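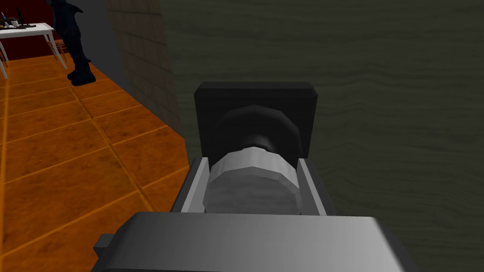

3.2 Feeding and the timing of the first inspection

We should say a little more about how the colonies were fed, as this was the part of the work that readers of our earlier report on the Nundley apiary asked about most often. All 40 colonies went into winter on a single brood box, and each was given fondant directly over the cluster once the heather stores had been weighed. The beekeepers at Cleltthorpe prefer to wait until the willow is in flower before they lift a crown board, and we were happy to follow their local habit, even though it meant a slower start to our own records than we would have liked!

Food use over the cold months was estimated by hefting, and then checked against a luggage scale on both sides of the hive (the two readings were added together). Colonies headed by Enda queens and those headed by Sandhu queens were placed in mixed rows, so that neither line had all of the shelter from the hedge.

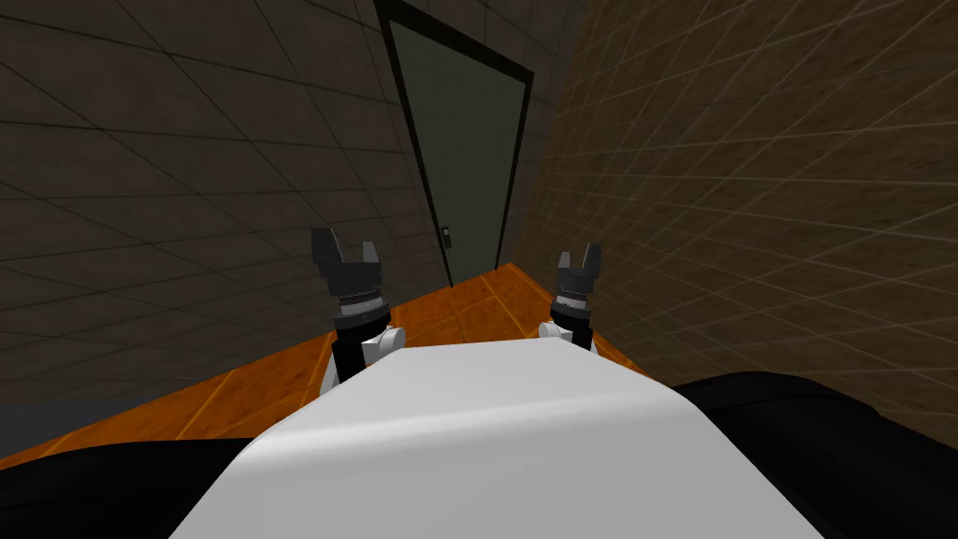

Figure 2. Simulated view of the two arms, with both grippers open.

By the time of the first full inspection in May, brood was present in every colony that had come through, and the differences between the two lines were smaller than the talk around the apiary had led us to expect. We had set 200 g as the smallest change in weight worth recording, and quite a few of the weekly changes fell below it. Of the 206 weekly weights taken before the willow finished, we kept them all, including those from windy mornings, when the scale was slow to settle and patience was badly needed. Weights taken after supers were added are treated separately in the next section.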